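Misico at home: photo gallery, bedroom work

Misico is my two-arm robot for clothes. I build it in the evenings, partly in the shared workshop Flandum and partly in my own apartment.
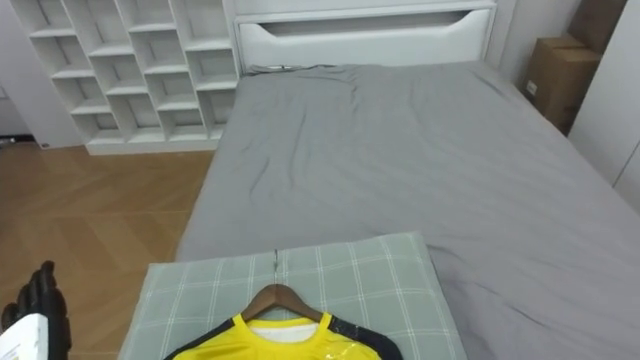 A reader of the earlier gallery wrote to me that clothes are the wrong beginning for a home build, and that I should first make the arms reliable with blocks and cups, for at least one year. The same reader asked how I can know where a sleeve is when the fabric changes its shape each time it is touched.

Yellow jersey on a wooden hanger, laid on the green pillow near the foot of the bed. One black hand of Misico is at the left side.

My answer to the reader: I do not try to know where the sleeve is. For now the only target is the hanger. It is stiff, it keeps its shape, and the hook is thin but always in the same place in relation to the shoulders. If the hand takes the hanger well, the fabric follows by itself. I did blocks for the whole of April and I learned much about blocks. The first shirt taught me that the wrist was too slow.

Clear plastic on a garment is difficult for my depth measurement. The values jump where the plastic shines, so the program now ignores everything under the collar and looks only for the line of the shoulders.

About the hands

The fingers are driven by cords from small motors in the palm. I bought the motors second-hand from Berketti, a small repair shop that was closing its back store. Two of them had a damaged gear, which I replaced. The finger joints I printed myself at Flandum, in black, because it was the material left on the machine. The first version of the thumb was too short and let the hook turn between the fingers. The present thumb is 9 millimeters longer, and the hook turns much less.

About the cords: please do not use ordinary fishing line, as I did. It becomes longer under load and after one evening the fingers do not close fully. A braided cord is better, and a drop of glue on the knot also helps.

About the program

I call the grasping part Erdős. It proposes many ways to approach the hanger and throws away those in which the two arms would meet. The list of settings is too long, I admit. I write every attempt in a notebook, also the bad ones. On the last full page the counter stands at 2669. A person at the workshop asked me why the log file says 2648. The difference comes from attempts where I stopped the arms by hand before the program had started to record. I have corrected this, but I did not change the old numbers.

The arms move slowly. One complete attempt takes some 67 seconds, and most of this time is waiting between movements. I could make the waiting shorter, but then the mattress is still moving when the next measurement is taken. On a table this problem does not exist.

What I work on next

The second arm must learn to hold the lower part of the garment while the first one lifts the hanger. For this I need softer fingertips. I have tried rubber from a bicycle tube, which holds well but leaves gray marks on light fabric. If you have experience with silicone tips on cord-driven fingers, please write to me through the contact page of Flandum. The drawings for the longer thumb can be requested there also.

Page updated Tuesday, October 15, 2024.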